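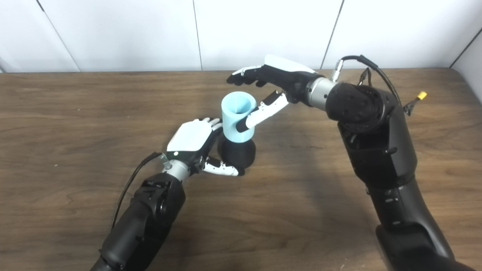

Nendent Cup and Base, light blue

Item 577
In stock, ships from the Hirvonen warehouse
Add to cart | Save for later | Ask a question

Straight-sided cup, light blue, on a rounded black base. Sits flat on a desk or table. Use it for pens, brushes, a toothbrush, loose screws, whatever you have. Open top, nothing inside, no dividers.

We've carried the Nendent for a while now and it's still the one people reorder. Small footprint, stays put, easy to pick up. Goes fine on wood, goes fine on most things.

What you get

1 cup, light blue
1 base, black
1 spare ring for the base (taped inside the lid of the box, please look before you write to us)
Care card

Details

Color: light blue cup, black base
Shape: cylinder, open top
Base: rounded, removable, press fit
Inside: smooth all the way down
Finish: satin
Care: cup in the top rack, base by hand
Warranty: 2 years, cup and base
Box quantity for trade: 64

Height and width are on the size sheet, link at the bottom of the page. Two sizes on the sheet, you want the one marked regular. The tall one is a seperate item and doesn't come in light blue.

About the base

Press fit, no screws. Line it up, push down, quarter turn to the right. To take it off, quarter turn left and pull straight up. Don't rock it side to side, that's how the ring gets stretched. If the cup starts to feel loose on the base, swap the ring. Takes a minute.

The base has a soft underside so it won't scratch a tabletop. Dust sticks to it after a while. Wipe with a damp cloth, let it dry, done. No oil, no furniture polish underneath or it'll slide.

Bases are the same across the regular size. So if you already own a regular cup in another color it'll fit this base and the other way round. Older cups from before the October changeover have a narrower foot and will NOT fit. Check for the little notch on the bottom. Notch means new.

Cleaning

Warm water, dish soap, soft sponge. Scouring pads will dull the satin, we get asked about this a lot and no, it can't be polished back. Tea and coffee stains come off with baking soda paste. Ink, try rubbing alcohol on a cotton ball first, small spot, then the rest.

Not for the microwave. Not for boiling water. It's sold as a desk and bathroom cup, please don't drink out of it every day.

Colors

Light blue (this page)
Sand
Dark green, back order
White, discontinued, a few left in the outlet

Base is black with every color. We asked Nendent for a gray one. Still waiting.

Note on color: screens vary. Under a warm lamp the blue goes a bit greener, in daylight its closer to a pale sky. If you need to match something, order a color chip, free, one per customer.

Goes with

Serine tray, regular. Holds two cups side by side with the bases on.
Serine lid, fits the cup, keeps dust off if you use it for cotton swabs or tea lights.
Testaton desk mat. Only if your table is very glossy. Most people don't need it.

Shipping and returns

Orders in before noon go out same day. After that, next working day. Single cups go in a padded box, trade orders on a pallet or in outer cartons depending on how many.

Returns within 7 days of delivery, unused, with the base and the spare ring. No ring, we take off the price of a ring. Chipped or cracked on arrival, send a photo of the cup and a photo of the box, we'll replace it, no need to send the broken one back.

Customer notes

"Bought one for paint brushes, came back for more. Doesn't tip when I grab a handful." 

"Nice blue. Base was stiff the first time, got easier."

"Thought the spare ring was missing. It was in the lid. Sorry."

"Wish it came taller in this color."

Trade and classroom orders

Full boxes only at the trade price, colors can't be mixed inside a box. For anything bigger, or if you want cups without bases, write to Leena Partanen on the trade desk and put the item number in the subject line. She'll send a quote and a lead time. Bases can be ordered on thier own too, same contact.

Size sheet | Care card | Spare rings | Color chips

Page updated 9/4/22. Prices shown at checkout, tax added where it applies.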